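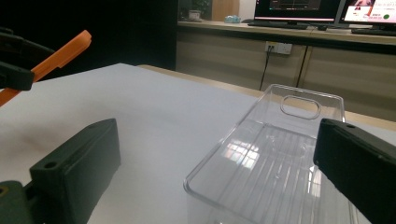 Pourquoi aller voir une démonstration de préhension quand on a déjà un simulateur en cours ? Pour sentir dans la main ce que l'écran ne rend pas : l'effort, l'angle, l'hésitation avant de fermer les doigts.

Rubrique : Projets étudiants – Robotique

En novembre, notre groupe a passé un après-midi aux portes ouvertes de Keltar, et quel après-midi ! L'atelier Gisia proposait de saisir des objets avec une pince tenue à la main, entre autres un bac en plastique transparent – tout en reflets, un vrai casse-tête pour la vision. Notre projet, Gitov, en compte maintenant 153 essais, et on a déjà envie d'y retourner !

Contact – Mentions légales – Haut de page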